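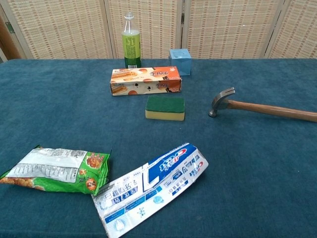

第四章　片场道具与特效液体的准备及拍摄前检查

4.1　适用范围

本章适用于Sunik制片现场管理手册所涵盖的全部短片、预告片及补拍项目。道具组、特效组、美术组及场记人员在开机前应通读本章。涉及明火、爆破、车辆碰撞的镜头不在本章规定之内,应按第七章另行申报。

本章所称“特效液体”,是指拍摄中用于表现血液、泥浆、油污、药水等效果的各类调配液体。所称“一次性道具”,是指在拍摄过程中预计被毁损、浸染或无法复原的道具。

4.2　人员与职责

道具组长负责道具清单的编制、领用登记和收回核对。特效组长负责液体的调配、标识、存放及废液处置。现场安全员有权在任何时候中止准备工作,恢复工作须经其本人签字。

本手册本章的技术审校人为Armindo Neves。对条文有疑义的,应以书面形式提交制片办公室,不得由各组自行解释后执行。

4.3　准备步骤

1. 领取最新版分镜表,核对镜头编号、拍摄顺序和每个镜头所需道具。分镜表与通告单不一致时,以通告单为准,并立即通知场记更正。

2. 按镜头编号编制道具清单。每件道具单列一行,注明名称、用途、备份数量、是否属于一次性道具。一次性道具的备份数量不得少于2件。

3. 将道具按清单顺序摆放于准备台。准备台应铺设衬布或防滑垫,台面高度以站立操作时无须弯腰为宜。易倾倒的容器应置于台面内侧,与台沿保持一掌以上的距离。

4. 为每件道具粘贴编号标签。标签应贴在镜头拍摄不到的一面。道具表面不宜粘贴的,可将标签系于随附的收纳袋上。

5. 逐件拍照存档。照片应能反映道具的正面、背面及已有的磨损痕迹。存档照片的文件名须与标签编号一致。

6. 由道具组长和场记共同核对清单并签字。签字后增减道具的,须重新签字。

注:由合作方Ruggiero仓库借入的道具,除本组标签外,应保留其原有的出库标签,归还前不得撕除。

4.4　特效液体的调配

1. 调配前查阅配方卡。每一种液体对应一张配方卡,卡上载明成分、比例、适用表面和清洗方法。没有配方卡的液体不得带入片场。

2. 在通风良好的区域进行调配。操作人员应佩戴手套和护目镜,并穿着可弃置的罩衣。

3. 先倒入基液,再加入增稠剂,充分搅拌后静置。待气泡消散,方可加入色料。色料应少量多次加入,每次加入后在白色样板上试色。

4. 在拍摄用灯光下复核颜色。液体在日光下与在钨丝灯下的色调差异明显,仅凭准备间照明确认的颜色不得作为最终依据。复核时应请摄影指导或其指定人员到场。

5. 将液体分装至带盖容器,加贴标签,写明名称、调配日期、调配人和对应镜头编号。分装容器不得使用仍带有原饮料或食品标签的瓶罐。

6. 将分装后的容器直立存放于托盘内。托盘边缘应高于一指宽,以便承接渗漏。

警告:特效液体即使以食品原料调配,也不得视为可食用物品。需要演员入口的液体,应由专人在独立区域另行制作,使用全新容器,并在调配前取得演员本人的过敏情况书面确认。

注意:含糖液体易招引昆虫,并会在地面形成黏滑薄膜。每个镜头完成后应立即擦除,不得留待收工时一并处理。

4.5　容量与用量登记

单个镜头使用的液体超过16升的,特效组长应提前2个工作日向制片办公室提交用量登记表,表格编号为415。登记表应附场地平面草图,标明预计飞溅范围、排水位置及电气设备位置。

用量计算应包括试拍、正式拍摄和备用三部分。备用部分在正式拍摄结束后如有剩余,可用于镜头素材的补充拍摄,但须满足以下条件:导演和制片均已同意;现场安全员在场;补充拍摄的内容不超出原登记的场地范围。擅自使用剩余液体进行拍摄的,所产生的清洁及修复费用由相关组别的预算承担。

4.6　试拍

1. 以清水代替特效液体完成一次完整走位。观察液体的流向、落点和飞溅高度,必要时调整道具角度。

2. 检查摄影机、监视器及线缆的防护。镜头前应加装保护滤镜或透明挡板,线缆接头应以防水胶带包覆,并垫离地面。

3. 清除走位留下的积水,擦干地面及道具表面。

4. 使用少量正式液体进行局部试拍,由导演在监视器上确认颜色、稠度和反光效果。

5. 记录试拍参数,包括液体用量、释放高度、摄影机帧率和快门角度。参数记入场记单备注栏。

注:Wulla摄影棚地面设有坡度,液体会向北侧排水沟汇集。在该棚试拍时,应于排水沟口加放滤网,防止道具碎片进入管道。

4.7　一次性道具的拍摄

一次性道具原则上只安排一次正式拍摄。开拍前,副导演应口头确认以下各项:所有机位已开机;收音已就绪;无关人员已退至警戒线外;备份道具已置于可随时更换的位置。任何一组未予回应的,不得开拍。

镜头完成后,全体人员应留在原位,直至现场安全员宣布可以进入。碎片由道具组收集,装入双层袋,并在导演确认无须重拍后方可丢弃。需要为花絮、宣传照或展览保留的残件,应单独装袋并注明保留期限。

4.8　收工与存放

1. 按清单逐件收回道具,在“收回”栏内签字。缺失或损坏的道具应注明原因及责任镜头。

2. 以温水清洗可重复使用的容器和工具,倒置晾干。带有软管的器具应冲洗至出水清澈为止。

3. 将剩余液体集中密封,按配方卡的说明处置。含油性成分或闪粉的液体不得倒入下水道。

4. 拆除衬布和防护膜,检查台面及地面是否留有污渍。染色区域应拍照,并于当日通知场地方。

5. 将道具箱送回Mikmont库房,由库房人员核对封条编号后入库。库房关闭期间,道具箱应暂存于制片办公室内的上锁柜中。

注意:每年七月库房进行例行盘点,期间不办理出入库手续。跨越该月份的项目,应在盘点开始前一次性领取所需道具。

4.9　常见问题的处理

液体过稀:静置后仍出现分层的,应重新搅拌并分次加入增稠剂,不得在正式拍摄间隙临时添加。

颜色偏暗:先检查灯光色温与白平衡设置,确认无误后再调整色料。

标签脱落:暂停使用该容器。无法确认内容物的,一律按废液处理。

演员皮肤不适:立即停止拍摄,以清水冲洗接触部位,通知现场医护人员,并保留同批次液体样本以备查验。

4.10　修订记录

本章现行版本自2025年11月29日起施行。此前版本中关于液体用量登记的条款同时废止,已提交但尚未批复的登记表应按现行表格重新填写。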